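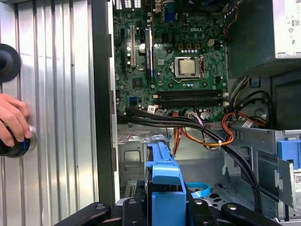
Keeping Deer and Rabbits Away from Your Flower Beds

Garden > Tips for the House and Yard > Animal Visitors

We live in Virkcombe, close to the woods, and each summer I receive the same question from neighbors: how can one have flowers and deer at the same time? I have tried many things in my own yard. These are the ones I still do.

Hang soap near the plants. Take a bar with a strong smell, make a hole through it and tie it to a stick at the height of a deer's nose. After heavy rain I hang a new one.

Spray with egg water. Beat 2 eggs into a bucket of water, pour it through an old stocking and spray the leaves in the evening. The smell is gone for us by morning – the deer notice it much longer.

Put the tasty plants close to the house. Hostas and tulips are like candy for them. Lavender, sage and catmint can stand at the outer side, they are mostly left alone.

For rabbits, use chicken wire. It must go into the ground a hand deep, otherwise they dig under it. Bend the lower part to the outside before you fill the soil back.

Change your method every few weeks. Ekua Adjei, my neighbor across the road, used only soap for a whole season, and in November the deer were eating her pansies right beside it.

Young trees need a sleeve around the trunk before winter. Leave it a little loose, and look under it in spring for insects.

Do not feed the deer, also not in deep snow. They come back with the family.

Written by Johanna Schwaiger, July 4, 2021

Contact | © Telwood Household Tips | Back to top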